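Zurby Handheld Gripper Set: Good Data, Weak Pads

Reviewed: Zurby two-hand collection set, with head camera and capture software
Used for: cloth handling, one location
Verdict: Buy it if you collect in volume. Order spare pads with it.

We bought the Zurby set to record people picking up and moving small soft items, so that a learning system could be trained on the recordings. The alternative was teleoperating a pair of arms, which we had done on our last project. Teleoperation gives you clean joint data, but it is slow, and people who are new to it need a lot of practice before their motions look like anything you would want a machine to copy. With the Zurby set you hold one gripper in each hand and do the task yourself. A camera on each gripper records the close view, and a third camera on the head records the table.

Setup took most of a morning. The grippers connect by cable to a base unit, and the cables are stiff. Asuka Fukuda, who did more sessions than anyone else on our team, ran hers down along the sleeve and said she stopped noticing them after a while. I never did. A left-to-right reach across the table still pulls at my wrist.

The software is simple. You start an episode, do the task, stop the episode, and mark it keep or discard. Files are named by operator and task. In May we collected 1616 episodes with it and discarded 565, which is a high rate. Most of the discards came from lost tracking when one hand passed in front of the other. After we wrote better instructions for operators, the problem became less common, but it did not go away.

Grip feel is good. The trigger is light and the fingers close evenly, and new operators were producing usable episodes by the end of their first session. The mat matters more than I expected. On bare wood the position tracking drifted, and on a plain light mat it held.

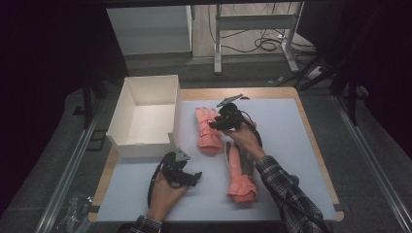
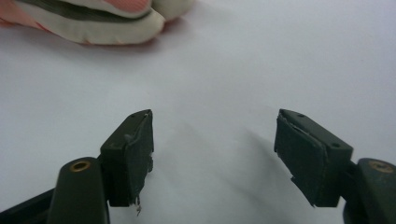
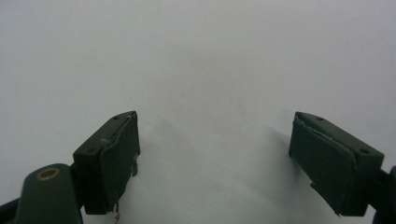
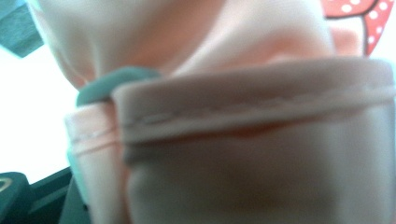
Kenta Tamura
Graltska Equipment Notes, November 2019

The pads are the part I would complain about. They are glued to the inner faces of the fingers, and the edges peel. You can see the fraying in the second and third pictures. Cloth makes it worse, as threads catch on the lifted edge, and then you are recording an operator trying to shake off a glove. A system trained on enough of that will learn to shake its hand. We now check the pads before each session and replace them when the edge lifts far enough to get a fingernail under. Zurby sells them in packs of 12, and one pack did not last us the whole project.

Scraping off the old glue is unpleasant work. Hatsue Ueda found that warming the finger with a hair dryer first made it go faster. The manual does not mention this, so try it at your own risk.

Image quality from the gripper cameras is fine at arm's length from the work and poor right up against it. When the fingers close on fabric, the cloth can fill most of the view and the picture goes soft, as in the last one. For our purpose this was acceptable. The model we trained seemed to get what it needed from the approach, and the head camera covers the layout of the table. If your task depends on seeing a stitch or a small label at the moment of contact, look at something else.

I also tried the McGrath set for 2 weeks on loan. It has better cameras, and its pads screw on. It is also noticeably heavier, and Rasa Sakalauskas, who has small hands, could not open it fully without shifting her grip. Her episodes all had a little hitch in the middle. We sent it back. I have not used the Ziltow, so I can't compare it.

Some smaller points. The screws that hold the fingers are a common size, which makes swaps easy. The carrying case has no room for the cables. The exported files open without trouble in the tools we already had, but timestamps for the two grippers are stored separately and you have to line them up yourself. Support answered my question on that the next day with a script that worked.

If you are planning a collection, write the task instructions before you hand anyone the grippers. Jeanine Willems wrote ours on one page, with the start position, the end position and what counts as a mistake. We left small fumbles in when the operator recovered and finished the task, and removed episodes where the item left the mat. Your rules may differ, but decide on them early. We changed ours partway through and had to go back over everything we had already marked.

I would buy the set again at the price we paid. I would like to see screw-on pads on the next version, and softer cables.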